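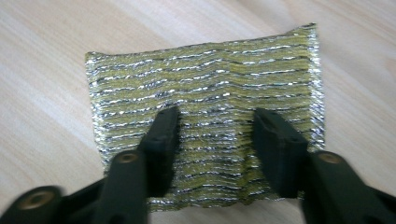
My pad, olive with silver thread

Dull patch on table top after scouring, can it be repaired?
Home and Household > Furniture care

tablemat
Posted 13th August

Good evening to all. I have read this forum for a long time but I did not write before, so please excuse me if the question is in the wrong section.

I have a table with a light wood grain. I bought it second-hand in Parkow, from a family who were moving house, and they did not have any papers for it. They only told me it was made by Dalline. I like it very much and I use it for everything: eating, letters, repairing small things.

Some days ago I had dried glue on it. I used a scouring pad with metallic thread and a little washing-up liquid, and I rubbed in circles. The glue has gone, but now there is a dull patch, the size of a saucer. From above I hardly notice it. In the evening, when the lamp is low and I look along the surface, it is very clear to me and I cannot stop looking at it.

My questions are these. Is it possible to bring back the shine in one place only, or must I treat the whole top? And is oil a good idea? A neighbour gave me a half-full tin of Roltier oil and says it repairs everything.

Thank you in advance for your patience.

oldvarnish
Reply

Welcome. Stop using the pad on it, please, and keep the tin closed for the moment.

Before anybody can advise you, we need to know what the top is made of. "Light wood grain" can be solid wood, veneer with lacquer, or a printed surface under a hard clear layer. Oil helps only the first one, and only if there is no lacquer on it. On the other two it stays on top and becomes sticky, and after a week all the dust in the house lives there.

Look at the edge and at the underside. If the grain lines on the top continue over the edge and down the side, it is probably solid. If the edge is a separate strip, it is not.

pinchofsoda
Reply

I do not agree that oil is so terrible. I put it on a lacquered sideboard every September and it looks lovely all through the winter. You wipe off what is left with a dry cloth, that is the whole secret. If you leave it there to swim, of course it will be sticky.

For dried glue I would have used a plastic scraper and warm water, but it is too late for that advice now.

oldvarnish
Reply

pinchofsoda, a sideboard is not a table. Nobody puts bare arms and hot plates on a sideboard. What you see on yours is a film of oil which makes the scratches less visible until it wears away, and this is why you must repeat it.

I don't say it is a crime. I say it should not be the first thing to try when we don't know the material.

tablemat
Reply

Thank you both. I have a photo where the form of the top can be seen.

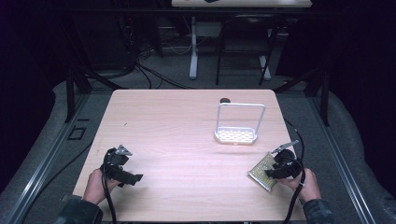 The top has rounded corners, grain quite faint

I looked at the underside with a torch. It is a plain brown colour with no grain at all. On the edge there is a strip, and near one leg I can feel the joint with my fingernail. So I think it is not solid wood, which makes me a little sad, because the family in Parkow told me that it was.

Does it mean that nothing can be done?

greylinen
Reply

Do not be sad, these tops are more practical than solid wood if you have a busy house. I had one for my children and it survived paint, soup and one whole bottle of ink.

But the dull patch is a different kind of damage from a stain. You have made many very small scratches in the clear layer. There are two ways: make the scratches finer until the eye does not see them, or fill them with a polish. The second way is easier and it does not last.

sandandsee
Reply

I would do the first way. Wet abrasive paper, 2000 grit, then 4000, with a drop of soap in the water and almost no pressure. Then a plastic polish on a soft cloth. I restored the lid of a record player like this and it is clear as new.

oldvarnish
Reply

The lid of a record player is plastic through its whole thickness. You can take off as much as you like. On a printed top the clear layer is very thin, and when you go through it you arrive at the picture of the wood, and then there is no repair at all. I have done it myself, on a kitchen worktop, and I looked at that white spot for 4 years.

sandandsee
Reply

With 4000 you would need to rub until Christmas to go through anything. But all right, I accept that 2000 can be too much for somebody who does it for the first time.

greylinen
Reply

tablemat, is the rest of the surface shiny or satin? If it is satin, you may polish the patch too much and then you have a bright spot in place of a dull one. It happened to my sister-in-law and she was more angry about the second than the first.

tablemat
Reply

I would call it satin, with a soft reflection if the light comes from the window. I went to look in different places. I also found that near the place where I keep the wire stand there are some fine lines, so perhaps I have been scratching this table for a long time without knowing it.
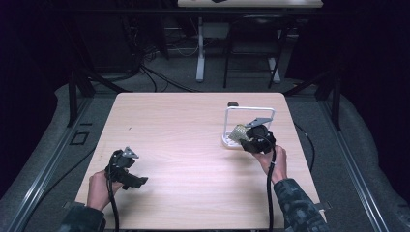
The table with the white wire stand on it

I suppose the base of the stand should have something soft under it. Is felt good, or does it hold the water?

greylinen
Reply

Felt holds water, yes. Use small clear silicone dots, the kind for cupboard doors. You press them on and they stay for a few months. A cork mat under everything is also fine and it looks nicer.

pinchofsoda
Reply

If you want a ready product, Du makes a cream for satin surfaces. It smells of lemons and it is not expensive. I used it on a bedside table and I was content. Try it at the underside of the edge first.

oldvarnish
Reply

For once we agree. A cream of this type, without silicone and without wax if you can find it, used in small amounts, is the lowest risk. Read the back of the bottle before you buy.

tablemat
Reply

I bought the cream this afternoon. To be sure that I have understood everybody, I write my plan. Please correct me if there is a mistake.

1. Wash the whole top with warm water and a little soap, with a soft cloth only, and let it dry overnight.

2. Look at it in daylight with the light coming from one side, and mark the limits of the patch with paper tape. When the light is on it I get a broad sheen over the middle, and this is the level of shine that I want to match.
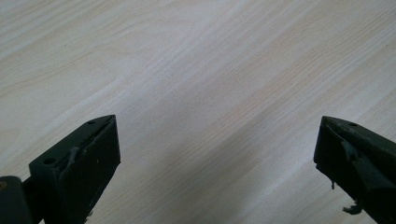

3. Try the cream in one corner and wait until the next day.

4. If the corner looks normal, put a very small quantity on the patch, always moving in the direction of the grain and not in circles. Then compare, and stop early.

The Roltier oil I will give back to my neighbour with many thanks.

oldvarnish
Reply

The plan is good. In step 1, change the water once before you finish, because soap left on a satin surface also looks dull and you will blame the wrong thing.

sandandsee
Reply

And if the cream does nothing, come back before you give up. I still believe in the 4000 paper.

pinchofsoda
Reply

Keep the oil! You will have a chopping board one day.

tablemat
Reply

I have a chopping board already, and it is very dry. Is that oil safe for food? The label is half gone and I can read only the name.

greylinen
Reply

If you cannot read the label, do not put it on a board. Plain mineral oil from the chemist is what I use. Better to open a new thread for it in the Kitchen section, more people will see it there.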